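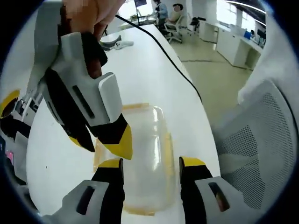

Home | Tickets | Knowledge Base | Contact

Print this ticket | E-mail this ticket

Ticket 264: Grippers losing track of each other during open day demonstration
Site: Kedalham, second-floor office
Status: Closed, with one follow-up
Priority: High (visitors arriving in the afternoon)

Opened 9:10 a.m.

Good morning, and thank you in advance to whoever picks this up! We have our spring open day this afternoon and we're showing the two-handed demonstration again, the one where a person holds a gripper in each hand and passes a clear plastic box from one end of the table to the other. It went over so well with the Sirnimell group in April that we promised to let visitors try it themselves this time. In rehearsal this morning the left gripper kept dropping out of the recording. The jaws still open and close by hand just fine, but on the laptop the left track freezes for a second or two and then jumps. The right one is as steady as can be. I restarted the Vandex software twice and it made no difference.

Reply, 9:35 a.m.

Hello Kedalham, and good luck with the open day. Could you tell us whether the freeze comes at any particular moment, or at random? Also please check the free space on the laptop. Below 40 GB the recorder starts skipping, and it tends to pick on one side first.

Customer, 10:05 a.m.

Space is fine, we have 500 GB free. As for the moment, I had a colleague do the box pass over and over while I watched the screen, and it nearly always goes when the left hand reaches out to the far end of the box. Close to the body it behaves. We also tried a cardboard box in case the clear plastic was confusing things, and got the same freeze, so I think we can let the plastic off the hook.

Reply, 10:20 a.m.

That sounds like a cable or a plug to me. Please swap the two USB plugs at the laptop end, leave everything else alone, and run the pass again. If the trouble moves to the right gripper, it's the port. If it stays on the left, it's the cable or the connector on the gripper.

Customer, 10:50 a.m.

Swapped, and it stayed on the left. I then wiggled the connector very gently where it goes into the gripper and could make the track freeze whenever I liked, which was oddly satisfying after the morning we've had. We have a spare cable in the Cheema kit, but it's 70 cm longer than the old one. Is that a problem?

Reply, 11:00 a.m.

No problem at all for that length. Fit the spare, leave a loose loop near the gripper so the reach doesn't pull on the connector, and recalibrate both sides before you record. Fingertips fully closed, then fully open, and hold each until you hear the tone.

Customer, 11:40 a.m.

Fitted and recalibrated. We've run the pass for a good half hour, with long reaches and short ones, and haven't had a single freeze. I've taped the old cable into a coil and marked it BAD in large letters — somebody put the last one back in the drawer and we all suffered for it.

Customer, 5:15 p.m.

Just a note to say the afternoon went beautifully. There was a line for the grippers right up to closing, and one of the younger visitors had the box turned end over end before I'd finished explaining how to hold them. Both tracks recorded the whole way through. Please go ahead and close this, and could you send us a replacement cable in the shorter length? Thank you again for being so patient with us.

Reply, 5:30 p.m.

Lovely to hear. Replacement cable ordered under this ticket number, and I'll write again when it ships. Closing the fault now.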